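Why I Still Write Letters by Hand

In my building in Ullby there are 47 mailboxes, and in most of them you find only advertising. I think this is a loss, and I want to explain why.

When I moved here from Lomside, my old neighbor Geeta Sachdeva asked me for my address. I gave her my e-mail. She said no, the real one. Two weeks later I had a letter from her, four pages, with a mistake crossed out on almost every page. I have read it many times. Her e-mails I read once.

People tell me that a letter is slow, and this is true. But I do not see why every message must be fast. When I write by hand I have to decide what I want to say before the pen goes down – a wrong sentence costs me a whole page. So I complain less, and I ask more questions. My friend Brynhildur Bundgaard says that I am more polite on paper than at the table, and I am afraid she is right.

Of course I do not want to write to the bank with a pen. For bills and meeting times the phone is better. I speak only of the people we miss. For them, one page in December is not too much work, and the stamp is still cheaper than a coffee.

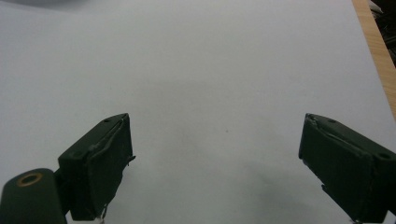

If you do not know how to begin, begin with the weather. Geeta always does, and by the second line she has forgotten it.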